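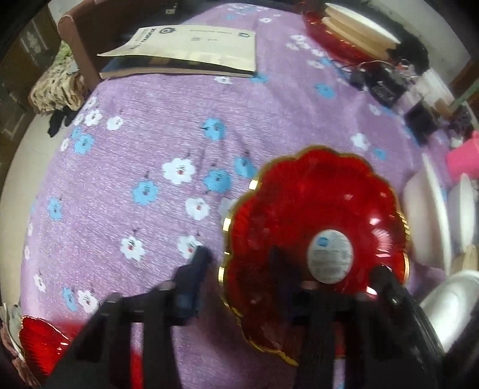

Ticket 342: Saved articles missing after the move from Wosley to Zurby

Product: Zurby reader (web and Android)
Opened by: Bontu Feyisa
Handled by: Verena Zürcher, reader support
Status: Closed, with one open point (see the end)

Report from the customer

Good morning. I was a user of the Wosley news app for a long time, and when your company bought it I received the mail which said that my account will be moved and that I must do nothing. I did nothing. On Jun 26, 2018 I opened Zurby for the first time with my old mail address and password. The login was fine. My list of feeds was there, in the correct folders. But of my saved articles I see only 200. Before the move I had 517, I know this number because the old app showed it next to the star.

The missing articles are the older ones. Everything I saved since April is there. I use these articles for my work (I write a small newsletter on mobile payments), so it is important for me to get them back.

I already tried these things:
- signed out and signed in again
- deleted the Android app and installed it again
- opened the web version in Firefox and in Chrome

The number is the same everywhere.

Bontu Feyisa

Reply 1, Verena Zürcher

Dear Bontu,

Thank you for the clear report. It saves me several questions.

As the number is the same on the web and on the phone, I do not think that the problem is in your app. Please do not install it again, this will not change anything. I would first like to see if the old articles arrived on our side and are only not displayed, or if they did not arrive.

Could you please do the following:

1. Open Zurby on the web and go to Settings, then Account, then Import history.
2. Look for the line which begins with "Wosley transfer".
3. Copy the complete line into your answer, also the part in grey letters.

Please do not press "Run again" yet. If the transfer is started a second time, the old log is overwritten and I cannot read it any more.

Kind regards,
Verena

Answer from the customer

I found it. The line says:

Wosley transfer – finished with warnings – feeds: complete – saved: page 1 of 3 – code 4

I did not press anything.

Reply 2, Verena Zürcher

Dear Bontu,

This line explains the most part. The old Wosley server gives the saved articles in pages, and each page holds 200 articles at most. For your account there should be three pages. Our transfer has read the first one and then stopped. Code 4 means that the old server did not answer in time.

The transfer should try again in such a case. Why it did not try, I cannot see from here. I have passed the ticket to Gordon Pelletier, who looks after the import service. Your articles are still on the old server, I have checked this with your account number. Nothing is deleted there at the moment.

One more question: did you use the offline folder in the old app? It was stored in a different way and I want to be sure we do not forget it.

Verena

Answer from the customer

Thank you, I am relieved. No, I never used the offline folder. But I used tags. Will they come too?

Internal note, Gordon Pelletier

Looked at the log. First page read without problem. On the second page the old server was slow and we closed the connection. The retry is there in the code, but it only runs when the code is 5 or higher. Somebody set the limit wrongly when the feeds part and the saved part were joined. Timeout is 4, so it was counted as a warning and the job was marked as finished.

Changed the limit on the test system and ran it with a copy of this account. All three pages came through, 517 items. Tags came through as well, but tags with an accent in the name are shown with a question mark. This is a separate fault. I gave it to Nivaldo Fagundes.

Please do not start the transfer for this customer before the change is live. I will write here.

Internal note, Gordon Pelletier

Change is live. Go ahead, Verena.

Reply 3, Verena Zürcher

Dear Bontu,

The fault is found and corrected. You can now start the transfer yourself:

1. Open Import history again.
2. Press "Run again" next to the Wosley transfer.
3. Leave the page open until the line says "finished". For your account this needs nearly ten minutes.

The articles which you already have will not be doubled. Your tags will come too. If a tag has an accent in its name, it can look wrong for now – please do not rename it by hand, we will repair these names from our side.

Verena

Answer from the customer

It worked. The line says now "finished" and "page 3 of 3", and the star shows 517. I opened a few of the oldest articles and they are complete with the text.

Two tags look wrong, "économie" and "café". I leave them as they are, as you wrote.

One last thing, can you tell me how long the old server will stay on? A colleague of mine, Sang Từ, also had Wosley and has not logged in to Zurby yet.

Reply 4, Verena Zürcher

Dear Bontu,

I am glad to read this. I have no closing date for the old server which I could give you. There will be a mail to all former Wosley users before it is switched off. Your colleague can log in at any time before that, and the transfer will start alone at the first login. It will use the corrected version.

I close the ticket now for the missing articles. The tag names stay open under the same number, and you will get a message from Nivaldo when they are repaired.

Verena

Open point

Tag names with accents after the Wosley transfer. Assigned to Nivaldo Fagundes. Customer to be informed by mail.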